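Mar 14, 2024
Noise log, Bisdale site, second pass

Meter calibrated before leaving the shop, drifted anyway. Colette Delorme thinks it's the windscreen foam. I think it's the meter, which is older than our intern. Swapped to the Davmont unit after 17 readings and started over, so ignore page 162.

Street readings done from the curb at the usual height. Traffic counts go on the separate sheet, in Pascal's handwriting, may God help whoever types them up.

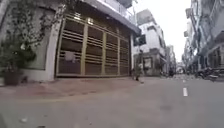 Street by the closed slatted gate, looking along the road.

Hard facades on both sides, so expect reflections. The model still assumes open ground on one side. Pascal Leblanc says the correction is "small." He said that in June too, and we reran 379 points.

To do: new foam, fresh batteries, ask Coste for the facade heights again. File 1064 won't open on the lab machine. Opens fine on Colette's, naturally.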